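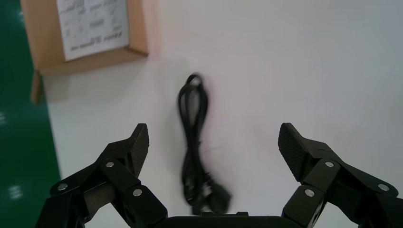

Kushnir licenses private buses on the Rirau to Clinard road, and in October its inspection depot held an open afternoon for operators. Vehicles enter through the north gate and stop over a pit for brake and steering checks. Paperwork is handled at a white table with a smooth matte top, where a tan cardboard box carries a paper label printed in several lines of small text. Permits are issued per vehicle and do not transfer when a bus is sold.

The depot runs 2 lanes. On the day of the visit 13 buses were booked, and 2 of them were sent back for worn tires. A retest costs nothing if the bus returns within the month -- after that the full fee applies.

Trarico supplies the roller brake tester. It reads each axle separately and prints a slip that stays with the permit file. Staff said the unit is calibrated twice a year and that lane two closes while this is done.

Passenger limits were the main topic in the question period. Operators asked whether standing places would be allowed again on the evening runs. The depot had no date to give. Applications for the next permit round are accepted at the Clinard office until 4 pm.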